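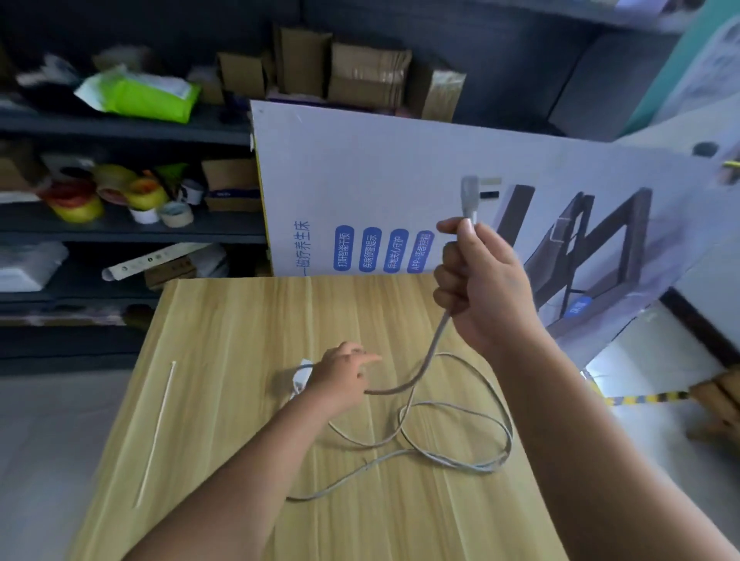
How I Store Cords So They Don't Tangle

I used to own a drawer I was scared to open. Every charger, extension and mystery cable went in there, and every February I'd pull out one big knot. Then my neighbor Hala Abdel Hamid showed me how she does it, and I've stuck with her way ever since.

Start by unplugging everything and laying the cord out flat. Let it relax for 5 minutes if it's been wound tight, and work out any kinks with your fingers.

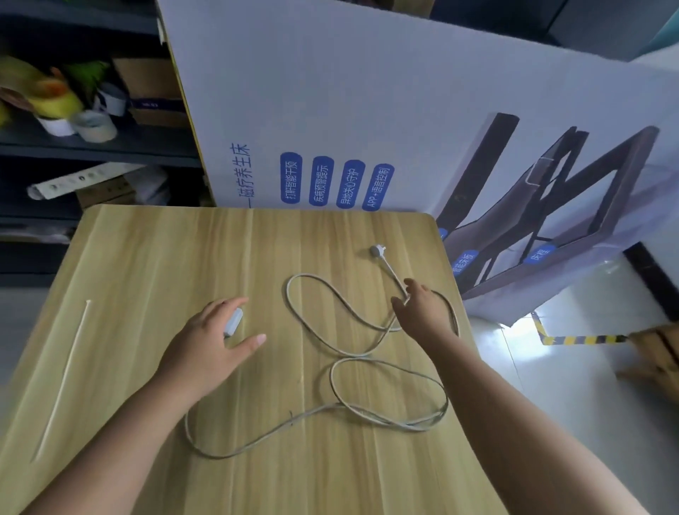
Spread the loops out before you start winding.

Now make loops as long as your forearm. Don't wrap the cord around your elbow! That puts a twist in every turn, and the twist is what bites you later. Let each loop fall the way it wants to – some will flip over, and that's fine.

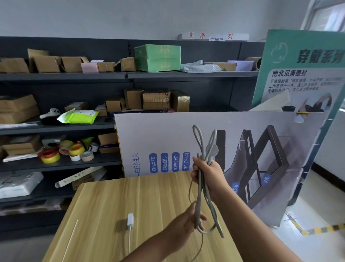 How tight should the loops be?

Loose enough that you could slide a couple of fingers through the bend. Go easiest near the plug, where cords tend to crack first.

Once it's all gathered, tie it around the middle. I bought a bag of 265 ties at Cevetti and I'll probably be leaving them to my grandkids. 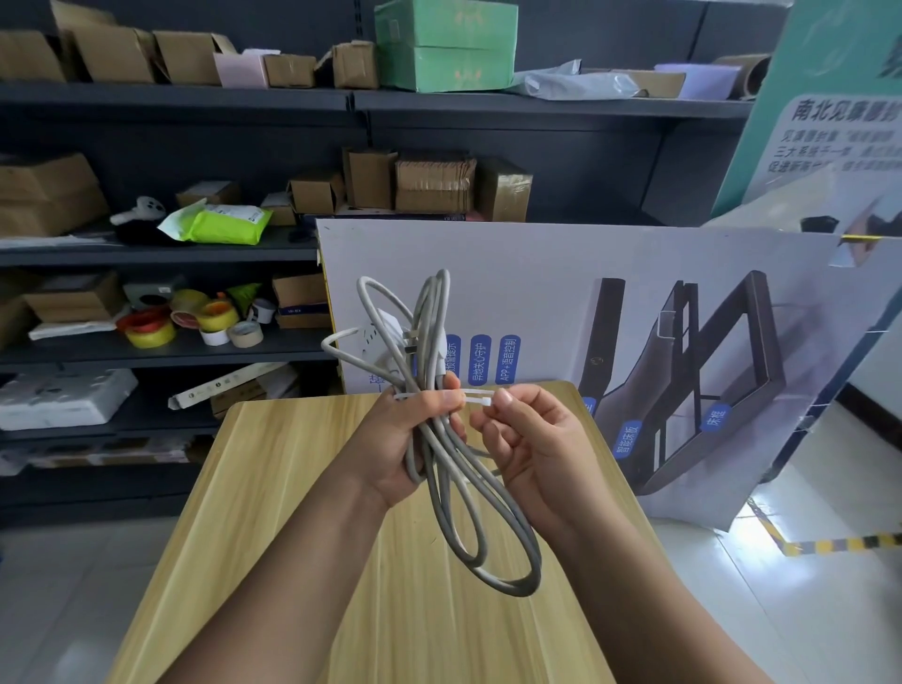 Snug is plenty, so stop pulling before the jacket starts to dent. If it's a cord I grab every week I use a strip of hook-and-loop tape, which saves hunting for scissors. Then I put a bit of masking tape by the plug and write what it goes to (printer, lamp, the old Bassi radio) and hang it on a hook in the closet.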